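Chapter 4
Gathering Demonstrations for Contact Tasks

Learning Objectives
After studying this chapter, the reader should be able to:
define an episode and state where it begins and ends;
distinguish a fixed view from a wrist view and explain what each contributes to a training set;
prepare a collection plan for a task that involves small parts in a crowded space;
decide whether an episode should be kept, relabeled or set aside.

4.1 Introduction

A learned controller can be no better than the examples from which it is trained. In the previous chapter, the policy was treated as a function from observations to actions, and the observations were assumed to be given. In practice they must be gathered, one episode at a time, by people working under a written procedure. The present chapter concerns that procedure.

The running case is the Sukton collection, a set of 2,000 episodes recorded for the study of computer disassembly. Work on desktop machines is well suited to instruction. Screws, latches, connectors and cables lie close together, and a motion that is safe in open space may be unsafe a short distance away, inside the case. The plan for the collection was drawn up by Farzana Jadoon and Decha Suwannarat and divided the work into 17 subtasks, each with its own start condition and its own definition of success.

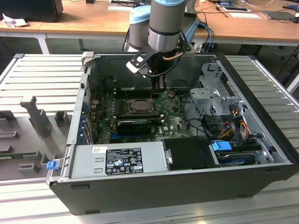
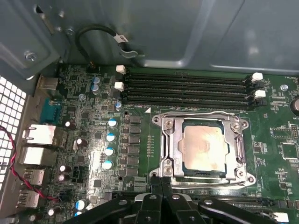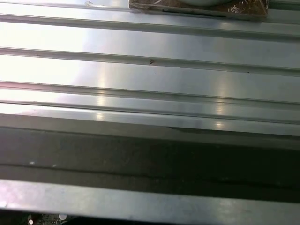
Figure 4.1. Views from the Sukton collection. First: fixed camera, with the open tower. Second: wrist camera, processor socket and memory slots. Third: wrist camera, slotted work surface.

An episode is the complete record of one attempt at one subtask. It contains every camera stream, the joint positions of the arm, the state of the gripper and the commands issued by the operator, all placed on a common clock. If any stream is missing, the record is incomplete and must not be counted toward the total.

The choice of cameras deserves particular care. A fixed camera shows the relation between the arm and its surroundings, but the arm itself may block the point of contact. A wrist camera moves with the tool and gives a close view of small parts. It also records glare, blur and long stretches in which no part of interest appears. Such stretches should be kept when they belong to a valid episode, for the policy will meet the same views in use.

Operators in the Sukton collection worked in sessions of up to 24 episodes, after which a second person reviewed the records. Section 4.2 describes the session log. Section 4.3 treats the labeling of failed attempts, and Section 4.4 presents the review form developed by Kulap Ongart.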